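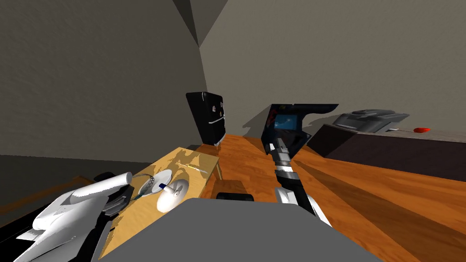

Our practice room in the simulator, with the right gripper over by the laptop.

I've been in the robotics club for one semester now and I keep meaning to write something down before I forget how it went. The club is called Noseck. We meet in May the same as the rest of the term, after 4 in the afternoon, in a computer room on the second floor.

Most of our work is done in simulation. The school doesn't own a two-armed robot and isn't going to buy one, so we load a room, load the robot, and write the code that moves it. Our task this term is picking up small items from a tray and putting them on the big table. The bowl is the one everybody tries first. It's harder than I expected, as the fingers have to come down over the rim and the wrist has to be turned before you get there, and my first version turned it after.

I work with Iveta Paulík. She does the arm paths and I do the part that decides which item to go for. We named our program Braravance for reasons that made sense at the time. The other team in our section is Manurung, and they are ahead of us.

The rule for the end-of-term run is 100 attempts with the items shifted a little each time. You get 30 seconds per attempt. Our last full run had 16 good ones. A lot of the failures were the egg-shaped thing next to the bowl, which we had set up with far too little friction, so it slid off whenever a finger touched it. Iveta changed the value and I haven't rerun the whole set yet.

The other problem is the right arm. If you send it straight from the far side of the table back to the tray, the elbow swings wide, and in one version it went through the laptop. The simulator let it happen because collision was turned off for the furniture. Turning it on made everything slower but at least the paths are real ones now.

Jarmila Šimek runs the club and she makes us keep a log of every change - one line each, what you changed and what happened. I didn't like doing it. Then I lost an evening to a gripper offset that I had changed myself the week before, and the log had it.

Next I want to get the pencil-like stick at the corner of the tray working. It's thin and lies at an angle, and the grip we use for the bowl is no good for it. Iveta thinks we should push it to the edge first and grab the end that sticks out. I'd like to try closing on it from above with the fingers turned to match. We'll write both and see which one gets more out of the next run.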